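Workshop electrics and power supplies
Thread: Three lamps on a panel door, what are they telling me?

tansyfoot
Evening all. I've taken over looking after the unit at Skallside and I'm trying to get my head round the panels before the next busy spell. I'm a joiner by trade, so please be gentle. I've done one morning's induction with Durno, who fitted out the place, and I came away with a page of notes I can't read.

What bothers me is the left-hand door. It's got amber, green and red lamps across the top and all three are lit. On every machine I've ever used, red meant stop and green meant go, so all of them on together looks like an argument to me. The right-hand door makes more sense, as only the green one's on over there.

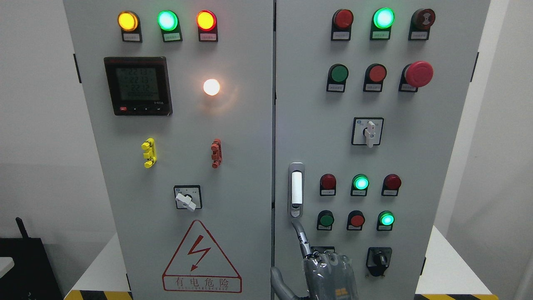
What do three lamps in yellow, green and red usually mean on a supply panel?
Normally one lamp for each phase of a three-phase supply, so all three lit tells you all three phases are there.

I got that last bit from a mate over the phone and I'd love it if somebody on here could back him up, as he's been wrong before (ask me about my boiler).

gravelpit82
Your mate's right. Yellow, green, red is an older phase colour set and it's still common on imported gear. The warning triangle on yours has Chinese on it, so I'd say that fits. It's the day one of them goes OUT that you want to ring somebody.

halfmoon_lathe
I'd be a bit more careful than that. It's the likeliest answer, but a lamp means whatever the builder wired it to mean. I once looked after a panel where the yellow was "heater on" and everybody had been treating it as a phase lamp for years. Get the drawing. There should be one in a pocket inside the door, and if there isn't, Durno should send you one.

gravelpit82
Fair enough on the drawing, but three in a row over a power meter, in those colours? Come on. I'd bet my van on it.

halfmoon_lathe
I've seen your van.

tansyfoot
Ha! Right, I'll ask for the drawing. The label plates under the lamps are tiny, so I'll take my reading glasses next time and write down what they say.

Second thing, while I've got you both. I want to put bigger labels on the doors so that anyone on the late shift can find the stop button without squinting. It's the big red mushroom on the right-hand door, next to a red push button, and I can see somebody in a flap going for the wrong one. Brusuvar do a set of engraved plates for 149 quid, which made my eyes water - the stick-on ones from Ngubane are a lot less, though they want you to order at least 8. 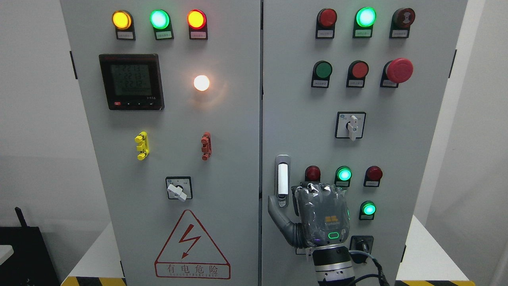
So I was thinking a yellow surround for the mushroom and plain white plates for the rest, with the wording kept very short. START, STOP, EMERGENCY STOP, and leave it at that. Would you put anything by the two rotary switches, or does that just clutter it up?

pelican_brown
Label the switches! Lever switches like those are the ones people get wrong, far more than the buttons. But write down what each one does, don't just put ON and OFF unless you know for certain that's what the positions are.

And don't go drilling the door for engraved plates. Swarf inside a live panel is a horrible idea. Stick-on every time.

halfmoon_lathe
Agree about the drilling. Disagree about stick-on every time, the cheap ones curl up after a winter in a cold unit. Wipe the paint down properly first and leave them a day before anybody touches them.

gravelpit82
Also, don't cover the labels that are there already. Put yours beside them. Whoever comes to fix it will be working from the maker's wording and won't thank you for hiding it.

tansyfoot
Good point, I'd have gone straight over the top of them. What about the meter, do I need to write the readings down? I noticed 221 and 222 or something like it on there and had no idea if that was good.

pelican_brown
If those are volts to neutral I'd be happy with them, and having them close together is what you want. I jot ours down once a week in a notebook, takes a minute. You might want to check what the meter's set to show first, as most of them flick through several pages.

tansyfoot
Notebook it is. Stick-on plates ordered from Ngubane, drawing requested. I'm keeping the doors shut and leaving the insides to somebody qualified, before anyone asks. Will report back when the plates are up.

1053 views | 4 people following | Shared 8 times

Comments

marrowfat: We had the same row over lamp colours at our place in October. Got the drawing in the end and it was phases.

oldgate_sue: What size lettering are you going for? Ours can't be read from the doorway and I wish we'd gone bigger.

tansyfoot: As big as will fit between the buttons, which isn't very!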